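Equipment Planning: Two-Arm Workstations in the Coming Budget Year

Notes from the Enura Purchasing Office
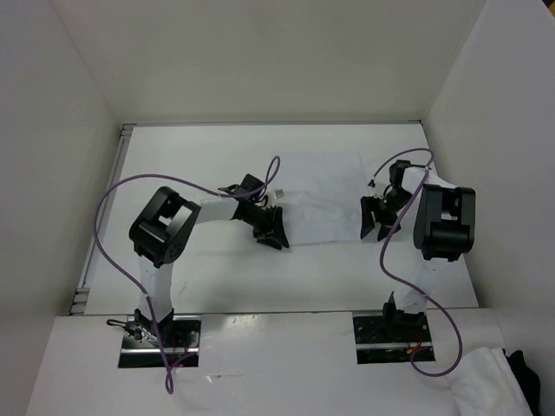
The second round of equipment requests for the coming budget year opens in January. Enura expects to add workstations of the two-arm type for the handling of cloth and other flat, flexible goods, and the Purchasing Office has received many inquiries from section heads about how such requests should be prepared. The following guidance was drawn up with Fiorella Rizzi of the Handling Section and replaces the notes circulated with the previous round.

Scope of a request

In the last round, most of the requests returned for correction described the arms and little else. A price for a pair of arms is not a price for a workstation. The request form now asks for the complete station on a single sheet, including the table, the side and back walls, the mounting plates, the cabling, the lighting, the control computer and any cameras. Items already held by the section should be entered at zero cost and marked "in stock" so that reviewers can see they have been considered.

Grippers are to be listed on a separate line from the arms. Fingers suited to boxes or bottles may be poorly suited to thin fabric, and a section that intends to move between the two kinds of work should budget for both sets at the outset. Requests to add a second set midway through the year have been difficult to fund and will be considered only after all first-round purchases are complete.

Tables and enclosures

Several sections asked whether plain white tables and walls should remain the standard. They will remain so for the coming year. Sections that handle mostly white or pale cloth may request a second tabletop in a darker color, as the edges of a pale cloth are hard to make out on a pale surface. The additional tabletop should be ordered together with the station. Zotness, which supplies the enclosures, charges a separate delivery for later orders, and this charge will be passed to the section.

Rails along the table edges are included in the enclosure price. Brackets for the rails are not, and they should be entered under small parts.

Cables and small parts

The small parts allowance was the most frequently underestimated figure in the last round. Cables on a moving arm bend many thousands of times in the course of ordinary work, and they should be treated as consumable goods. Each new station should be requested with one full spare set of cables, along with ties, connectors and replacement finger tips.

The Purchasing Office has set the small parts allowance at $500 per station for the year. Sections may exceed this amount with a written explanation of no more than one page. Unspent allowances will not be carried forward.

Cable length deserves attention at the planning stage. A cable must have enough slack for the arm's full reach, and the slack must have a place to go when the arm is drawn back. Ms. Rizzi asks that sections measure with the arms in their most extended position and submit the measured figure. Lengths copied from the supplier's sheet will be queried.

Test cloths and other work materials

Work materials are to be entered on the consumables sheet. Handling exercises such as spreading, straightening and folding require a supply of cloths that are alike in size and weight, and cloths that have been gripped repeatedly at the corners should be replaced on a regular schedule. The current stock stands at 187 cloths, and the Handling Section has asked that it not be drawn down further before the new order is received. Sections needing other fabrics or colors should name them on the sheet. Entries reading "assorted" will be returned.

Staff time

Reviewers noted that few of last year's requests made any provision for the people who would operate the stations. A two-arm station requires setup, daily checks and supervision whenever it is in use. The log kept at the Komberg site shows nearly 98 hours of staff time on its newest station before regular work began, most of it spent on alignment and on training operators. Sections should plan on a comparable figure for a first station. A lower figure may be entered for a second station of the same type in the same room.

Training is provided at Komberg and is not charged to the section. Travel is charged, and it belongs on the travel sheet.

Leasing and purchase

Stations may be leased through Yap or purchased outright. The lease includes repair of the arms and excludes grippers, cables and enclosures. For sections with a project shorter than one year, a lease will normally be approved without further comparison. For longer projects, both prices must be shown side by side over the full length of the project, with the small parts allowance included in each.

Sections should also state where the station will stand, whether the floor is level and what power supply is available. In the last round, 2 approved stations remained in storage for most of a season while electrical work was arranged. A request that depends on building work will be held until a completion month has been confirmed in writing by Facilities.

Review and submission

Requests will be reviewed by Lucrezia Cirillo, head of the Purchasing Office, together with Ms. Rizzi. Section heads may be asked to attend a short meeting to answer questions on their figures. Decisions will be sent in writing, and sections whose requests are declined may resubmit once in the same round with revised figures.

Reviewers will look first at whether the station has a defined use. A sentence such as "for research into cloth handling" is not sufficient. The request should name the tasks to be carried out, the materials to be handled, the hours per week the station will be in use and the person responsible for it. Where two sections have similar needs, they are encouraged to submit jointly and to attach a proposed schedule for sharing the station.

Forms are available from the Purchasing Office and at the Komberg front desk. Completed forms must reach the office by 4:00 p.m. on the closing date printed on the cover sheet. Questions about technical items should be directed to Ms. Rizzi, and questions about prices, leases and deliveries to Ms. Cirillo.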